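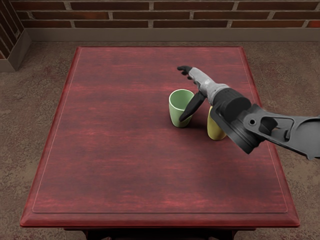
Radu Barbu replied that he would sign for one hand this quarter and would like to hear why the ticket asks for two. He also wanted the service plan split out from the purchase price, and he asked whether the simulation work could carry on without any purchase until April.

Good questions, all of them, and I'm glad they came in before the quote expired! Answers are below, in the order I worked through them.

Ticket: Hand and arm purchase, Wulldale lab
Opened: March 12, 2019
Opened by: Estrella Galindo
Status: Waiting on approval
Priority: Normal

Problem as first reported

The budget sheet would not balance. Every time I put the Vidard hand into the plan next to the Arellano arm, the total came out different from the total on the supplier's quote, and the gap was always 2,966 dollars. I had been over the sheet several times and was ready to blame the formulas.

What I checked

1. Formulas. Fine. I rebuilt the totals tab from scratch and got the same gap.

2. Shipping. The quote has it as a separate line and so does our sheet. No difference there.

3. The adapter plate. We had it listed once, under the arm. The quote also has it once, under the hand. Same part, same price, so that was a false alarm, but I moved our line to match so the next person doesn't trip on it.

4. Service plan. Found it! The quote includes a service plan for the hand and our sheet had no row for one at all. The plan is 2,966 dollars to the dollar. I was so pleased I called Radu right away and got his voicemail -- sorry about the length of that message.

So the sheet was never broken. It was short one row. I've added the row and the totals agree.

On one hand or two

My reason for two is down time. Repairs on the hand go back to the maker, and the quoted turnaround is 16 working days. With one hand, the bench stops for all of that. With two, we swap and keep going. That said, Radu's point about the quarter is fair, and I've now priced it both ways. Tab A is one hand with the service plan. Tab B is two hands without it. Tab B costs more up front, but it gives us a spare on the shelf, and I'd still pick it if the money is there. If it isn't, Tab A is a perfectly good start and I will be happy to have it.

On waiting until April

Yes, the simulation work can carry on. It costs us nothing extra, the license is already paid for, and we are learning a lot from it. What we can't do in simulation is find out how the fingers wear or how the cable holds up at the wrist. I'd like the real hand on site by the end of April so we can start on those.
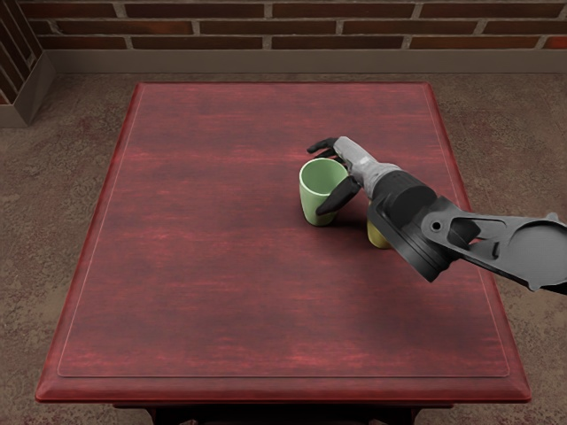 The part of the plan I changed most this week is the list of things we need for the bench itself. My first version was copied from the old Wurska proposal and it had everything on it: a feeder, a turntable, a light box, a rack of sample parts. Lovely stuff, and we may want it one day, but none of it belongs in the first order. The task we are planning around is a hand closing on a cup that has a second cup close by, and you can see how little that asks for: a table, two plain tapered cups and one arm coming in from the side. I cut the bench list down to match. What it does ask for is space for the arm, since the big joint behind the wrist sits right over the yellow cup while the fingers are at the green one. I've put a line in the plan for measuring that clearance on the real table before we bolt anything down.

Changes made to the sheet

Service plan row added under the Vidard hand.
Adapter plate moved from the arm to the hand.
Feeder, turntable, light box and sample rack moved to a "later" tab, prices kept.
Cups added. Yes, they get a row. We go through more of them than you'd think.
Training for 3 people added, which I had left out completely.

Still open

Power at the bench. The arm's controller wants its own circuit and I don't know whether the outlet on that side of the room shares one with the compressor. I've asked building services to look.

Second arm. A few people have asked. It isn't in this request. The mounting frame we're quoting has room for one later, and it would be a separate ticket.

Quote expiry. The supplier has given us 7 more days at the current price. After that they re-quote, and I would expect it to go up a little.

Reply from Radu Barbu

Thanks, this is much easier to read. Tab A is approved from my side as it stands. For Tab B, can you send me the price of a spare hand bought alone, six months later? If the difference is small I would prefer to wait and see how the first one holds up. Also, please keep the training row. I would have asked for it.

Reply from Estrella Galindo

Great news, thank you! I've asked the supplier for the spare price and will add it as Tab C when it arrives. Meanwhile I'm filling in the order form for Tab A so it can go out as soon as the power question is settled. Leaving this ticket open until both are done.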